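4. Load the Fondico bowl routine. Keep hands out, arms dont check for you.

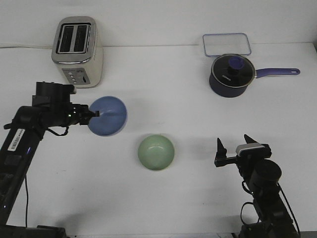
Fig. 10. Blue bowl in left gripper.

5. Pause, then set release height.
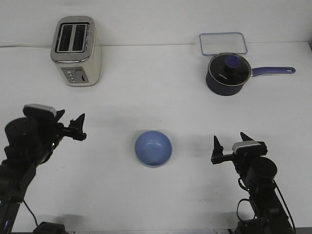

Can it do dishes yet? Slow ones. Plan on 78 clean runs before you trust it. With a single bowl mid-table and both grippers open, re-zero now. Saucepan with lid on: leave it, lids arent supported.

6. Run the two-bowl layout. 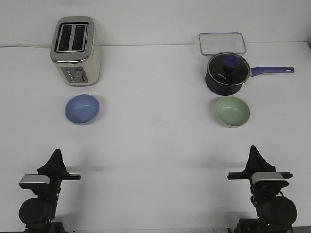 Sheyla Ospina adds that she'd still put the bowls away herself, teh setup takes longer than the chore.

7. Save. Power off.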